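Matte Is a Maintenance Decision

Product specifications for interior surfaces usually list finish as a matter of appearance. Gloss level appears in the same column as color, and the buyer is expected to choose on taste. I think this is the wrong column. Finish determines how often a surface has to be cleaned, how well dirt can be detected before it is cleaned, and how long the surface keeps its original look. It belongs with the maintenance data.

I have specified cabinet fronts, counters and wall panels for small offices and clinics for 14 years. In that time the default has moved from gloss to matte. The reasons given are usually that matte reduces glare and hides fingerprints. The first is correct and can be measured. The second is true under some lighting and false under most of the rest. 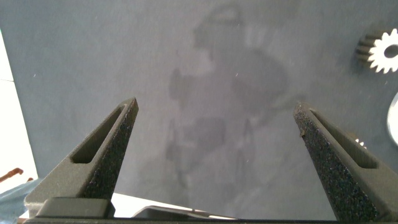 Gloss is measured by sending light at a surface at a fixed angle and recording how much returns at the mirror angle. A high-gloss panel returns most of it in one direction. A matte panel scatters it. Skin oil partly fills the fine texture that causes the scattering, so an oily print on a matte panel makes a small area that is glossier than its surroundings. On a pale panel the difference is slight. On a dark one it can be seen from across a room when the light is low and comes from the side.

The usual showroom display conceals this. Samples are small, they are lit from directly overhead, and they are wiped before opening. A sample the size of a playing card tells the buyer the color and very little else. When we fitted out the Gomow office, the client approved a dark matte front from a card and rejected the same material after it had been installed for a month. The material had not failed. It met every figure on its data sheet. The data sheet had no figure for what the client objected to.

Cleaning makes the problem worse if the wrong method is used. Gloss tolerates a certain amount of polishing, and light scratches can often be buffed out. Matte does not tolerate it. Rubbing flattens the texture, and the flattened area stays shiny. A cleaner who works hard at one mark leaves a permanent bright patch in exchange for a temporary one. At the Policarpio clinic this happened at every door pull within a single winter.

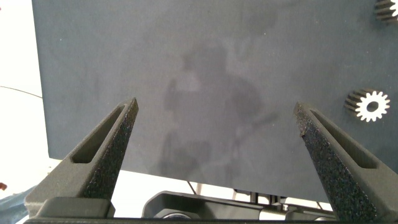
A sensible specification would separate three properties that are now treated as one: resistance to oil, resistance to burnishing, and visibility of dust. Dust is the one most often left out. Low gloss does little for it, and color does a great deal. A dark slate-blue panel with a matte face will still show pale specks and faint smudges, and a buyer who chose matte in order to clean less has chosen the wrong variable. Mid-tone grays and tans, with some variation in the pattern, perform better than any plain dark color at any gloss level.

Suppliers object that visibility is subjective and cannot be put on a data sheet. I do not accept this. Kendetti already publishes a burnish figure, obtained by rubbing a panel for 100 cycles under a fixed load and measuring gloss before and after. The same approach could be applied to a standard oil film and a standard dust. The numbers would be imperfect. The numbers for scratch resistance are imperfect as well, and everybody uses them.

Until that happens, I ask for a panel at full size, unwiped, and I look at it by a window late in the afternoon. Prandinen will lend one for 2 weeks against a deposit. Most other suppliers will do the same if the request is made before the order is signed.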